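Stultwood opened its robotics lab to visitors for an afternoon in April, with the two-armed kitchen project as the main stop. Fraser Haldane and Hongmei Bai ran the demonstration in simulation, on a screen at the front of the room. 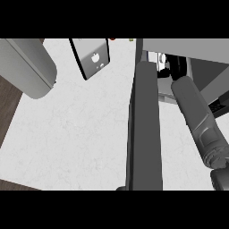 Sessions started at 2 p.m. and each had space for 80 people. Bai took questions on how the arms are controlled – most came from students at Camport, who are working on a similar setup.

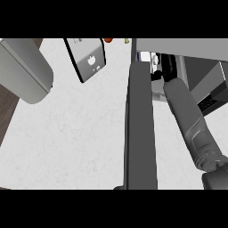

*Reading time: 1 min*

Haldane said reaching under a counter is harder to plan than working on an open surface, and the team plans to spend the next three months on it. Onyekachi Briggs will take bookings for the next open day.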